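Programmieren durch Vormachen

Programmieren durch Vormachen (auch Lernen aus Demonstrationen, englisch Learning from Demonstration) bezeichnet in der Robotik eine Gruppe von Verfahren, bei denen ein Roboter eine Aufgabe anhand von Bewegungen erlernt, die ein Mensch vorführt. Der Bewegungsablauf wird dabei nicht Zeile für Zeile programmiert, sondern aufgezeichnet und anschließend wiedergegeben oder zum Training eines Modells verwendet.

Abgrenzung

Vom klassischen Teach-in der Industrierobotik unterscheidet sich das Verfahren durch die Verallgemeinerung. Beim Teach-in werden einzelne Raumpunkte gespeichert und unverändert abgefahren. Lernende Verfahren leiten aus vielen Vorführungen eine Steuerungsvorschrift ab, die auch bei veränderter Lage der Gegenstände anwendbar sein soll. Die Grenze ist fließend – einzelne Systeme verbinden beide Ansätze.

Formen der Vorführung

Beim kinästhetischen Vormachen führt eine Person den Arm von Hand. Die Gelenke werden dazu nachgiebig geschaltet, die Winkelgeber zeichnen den Verlauf auf. Das Verfahren kommt ohne zusätzliches Eingabegerät aus; die Hände der vorführenden Person können jedoch in den Kamerabildern erscheinen und Teile des Arbeitsraums verdecken.

Bei der Fernsteuerung (Teleoperation) wird der Arm über ein getrenntes Gerät bewegt. Gebräuchlich sind baugleiche oder verkleinerte Führungsarme, deren Gelenkstellungen auf den ausführenden Arm übertragen werden, ferner Handsteuergeräte und Datenhandschuhe. Eine Kraftrückmeldung fehlt bei einfachen Anlagen häufig, was das Greifen weicher oder nachgiebiger Gegenstände erschwert.

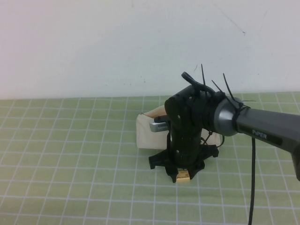 Als Versuchsaufgaben dienen überwiegend Handgriffe am Tisch, etwa das Umsetzen von Würfeln oder der Umgang mit Stoffbeuteln und kleinen Geräten. Textilien gelten als anspruchsvoll, da sich ihre Form bei jeder Berührung ändert und ein Durchgang dem nächsten kaum gleicht. Rasterunterlagen erleichtern es, Ausgangslagen zu protokollieren und gezielt zu verändern.

Aufzeichnung und Datensätze

Gespeichert werden in der Regel Gelenkwinkel, Greiferöffnung und Kamerabilder mit gemeinsamem Zeitstempel. Die Versuchsreihe Linon umfasst 339 Vorführungen an Stoffbeuteln, von denen 200 ferngesteuert entstanden. Die Sammlung Dustia enthält rund 1000 Durchgänge. Für die Aufzeichnungssoftware Orley ist eine Mindestzahl von 10 Durchgängen je Ausgangslage vorgesehen.

Grenzen

Die Güte des Ergebnisses hängt von der Güte der Vorführungen ab. Zögern, Umwege und uneinheitliche Griffe werden mitgelernt. Weicht der Roboter bei der Ausführung von den gezeigten Zuständen ab, können sich kleine Fehler aufsummieren. Als Gegenmaßnahme werden Korrekturen während der Ausführung aufgezeichnet und dem Datensatz hinzugefügt; das Projekt Ferri verwendet hierfür die Fernsteuerung.

Siehe auch: Teleoperation, Imitationslernen, Greifer

Letzte Bearbeitung: 12. August 2021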